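Tredulberg 生活资料馆　馆藏与空间　图集

台面收纳图集：网架与篮筐

前言

本图集由 Tredulberg 生活资料馆陈列部编制，收录范围为本馆“台面收纳”专题所涉之网架、篮筐及相关小件。专题自一月启动，旨在对日常生活中使用频繁而较少进入馆藏视野的收纳用具进行登记、整理与公开展示。图集供本馆读者、合作院校师生及从事居室用品研究的人员查阅。

专题由 Lotte Meijer 主持，Sem Jacobs 负责器物登记，Roos Van Hecke 负责文字编写与校订。部分用具由 Van Rooij 家用品商行移交，另有一批来自 Stusham 旧馆址的办公用房。谨向移交单位及参与清点的各位同事致谢。

专题登记器物共计726件，其中网架及其配件362件，其余为篮筐、托盘、隔板、挂钩等。器物均已编号，按用途分为三组存放于二层东侧库房。读者如需查看实物，请参照文末的说明办理手续。

专题背景

台面收纳用具在居室中的位置介于家具与容器之间。固定式橱柜一经安装，其尺寸与层高即告确定；置于台面的小型网架则可随时移动，层面上再配以篮筐，便能够依照使用者的习惯不断调整。这类用具价格不高，更换频繁，旧件大多随搬迁或翻修一并处理，留存下来的成套器物十分有限。

本馆此前仅在厨房用具门类下附带登记少量网架，著录项目亦较简略，往往只记“金属架一件”，既无层数，也无配件情况。Stusham 旧馆址腾退时，办公用房内清出一批仍在使用的架子和篮筐，登记人员在核对旧目录的过程中发现，多数器物无法与原有条目对应。陈列部据此提出单独设立专题，重新拟定著录规则，并将新旧两批器物合并处理。

著录规则的初稿由 Sem Jacobs 起草，经馆内两次讨论后定稿。规则对“架”与“筐”作出区分：以支撑、分层为主要功能者归入架类，以盛装、归集为主要功能者归入筐类。兼具两种功能者，如带围边的层板，归入架类，并在备注栏内注明围边高度。

金属丝网置物架

金属丝网架为本专题收录数量最多的一类。其结构通常由边框与网面组成，边框承担主要受力，网面用以承托物品。网面的网格大小直接影响可放置物品的种类：网格较疏者适合放置瓶罐与篮筐，网格较密者可直接放置文具、调料小瓶等细小物品。

登记时，网架应先行测量外形尺寸，再测量各层净高。净高系指下层网面上缘至上层边框下缘之间的距离，不得以层间中心距代替。配有可调层板者，须分别记录最高与最低两个位置。表面处理方式如不能确认，应填写“待查”，不得依外观推断。

网架置于浅色台面时，轮廓与网格较易辨识，清点配件亦较为方便。本馆登记工作台因此统一采用浅色面板。登记完毕的器物应及时归位，台面上同一时段只处理一个编号，以免配件混淆。

清洁网架时，先以软毛刷沿网格方向除尘，再用拧干的棉布擦拭边框。焊点处不得用硬物刮擦。发现锈迹者，应先行停用，记录锈迹位置，并交由 Parveen Lashari 所在的修护室处理。

塑料篮筐

塑料篮筐与网架配合使用的情况甚为普遍。篮筐使零散物品得以成组取放，使用者整理台面时只需移动篮筐，不必逐件搬动。登记中所见篮筐颜色不一，颜色本身亦具有分类作用。据移交单位介绍，不少家庭和办公室以颜色区分用途，例如以一种颜色存放待处理物品，以另一种颜色存放常备物品。此类使用习惯如能得到移交人确认，应在条目中如实记录。

篮筐的著录项目包括口部尺寸、底部尺寸、高度、颜色、有无提手及侧壁是否开孔。颜色以通用色名填写，如“黄”“白”“黑”，不采用商品目录中的色号名称。原有标签予以保留，不得揭除；后贴标签如影响辨识，由登记人员报请专题主持人后处理。

塑料件存放时应避免阳光直射，亦不宜长期叠放过高。库房现行规定为每叠不超过八件，叠放时于各件之间衬以薄纸。已出现变形的篮筐单独平放，并在架位卡上加注标记。

架与筐的组合陈列

专题展示采用组合陈列方式，将网架与篮筐按实际使用状态摆放于台面。展示内容由 Pieter Bosman 设计，共设32个陈列单元，分别对应厨房、书房、工作间等不同用途。各单元的说明牌只标注器物名称、类别及登记号，使用情况另见展厅内备索的文字册。

选取组合时主要考虑以下各项：

一、尺寸相配。篮筐放入层间后，上方应留有便于伸手取放的空间。

二、取放方向明确。篮筐长边与网架正面平行或垂直，不作斜放。

三、辨识清楚。架与筐宜有明显的颜色差别，便于观众分辨两类器物的边界。

四、来源可查。同一单元内的器物可出自不同批次，但各件来源均须在登记表中载明。

每一单元布置完成后，由登记人员与陈列人员共同核对编号。核对无误方可开放参观。闭展期间，单元内器物维持原位，定期除尘。

Brisine 资料室为本次展示提供了产品目录与安装说明书，共计388页，现已编目，可在一层阅览室调阅。其中部分说明书附有层板安装示意，对于判断散失配件的原有位置颇有助益。

图版

网架与篮筐（台面）
白色台面上的黑色金属丝网置物架，以及黄色塑料篮。类别：架类、筐类。

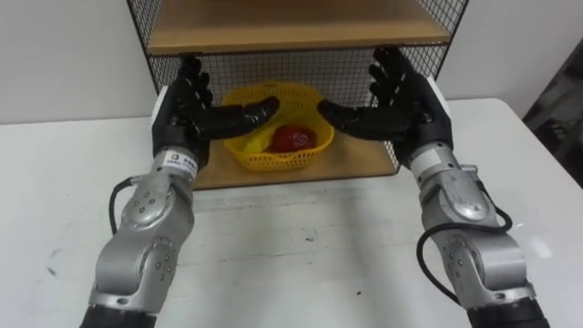
查阅与使用说明

读者查阅实物，须提前向陈列部提交书面申请，并注明拟查看器物的类别及用途。库房接待时间为上午九时至十二时，每次接待不超过四人。触摸器物应佩戴馆方提供的手套，不得自行拆卸层板、挂钩等配件。

图版可用于教学及非营利性研究，使用时请注明“Tredulberg 生活资料馆陈列部”。用于出版物者，须另行办理授权。读者如对条目著录持有异议，或能够提供器物来源方面的补充资料，可致函陈列部，由 Roos Van Hecke 受理。

编制：陈列部　　校订：Roos Van Hecke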